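Home Diary Outfits Archive Contact

June, gone 10 at night

Quick one, feet killing me. Wore the new Clemwood brogues all day, the tan ones, and I've a blister on each heel the size of a broad bean. Worth it? Ask me tomorrow. They do look the part with the navy trousers, I'll say that. Two people at work said so and one of them never notices clothes at all.

Morning was a mess. Couldn't find the grey socks. Couldn't find the shoe horn. Ended up using a dessert spoon, then had to wash the dessert spoon. Missed the bus. 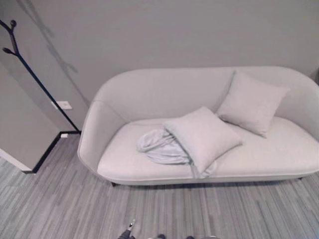 Pale sofa, two cushions, and me wanting a sit down.

Lunch hour, went to Chae to look at belts. My old brown one has gone at the third hole, properly split. They had a nice plain one, a bit darker than the brogues, brass buckle. Stood there for ages holding it against my shoe like an idiot on one leg. The lad said belt and shoes needn't match exactly any more. Not sure I beleive him. Left it. Then thought about it all afternoon, so will probably go back.

Trousers want taking up, too. I said 3 cm to the alterations place, now thinking 4, becuase with a lower shoe they puddle at the front. Must ring before they cut anything. RING THEM.

Also tried on the Torkomier loafers, the burgundy. Lovely leather, very soft, but they slip at the back when I walk, and a half size down pinched across the top. No. Sad about that, I've wanted them since the spring.
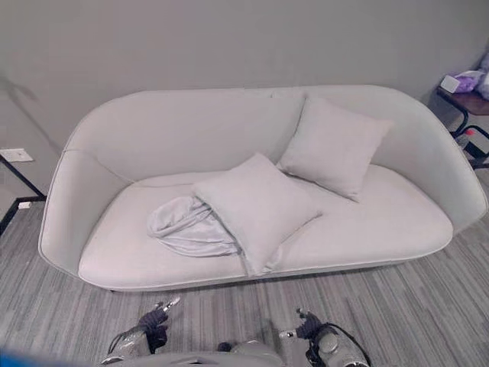 Wedding outfit, where I've got to

Suit: the navy, sorted. Needs pressing.

Shirt: white, or the pale blue from Stavis. It was £78, which made me wince, so I really ought to wear it. Collar sits well without a tie. Leaning blue.

Tie: none if it's hot. Green knitted one in the bag just in case.

Shoes: brogues, if heels heal (ha). Plan is thick socks round the flat every evening, up to an hour at a go, and cream on them at the weekend. Cedar trees in overnight. Plasters in jacket pocket.

Belt: see above. Go back to Chae.

Pocket square: can't decide. Bed.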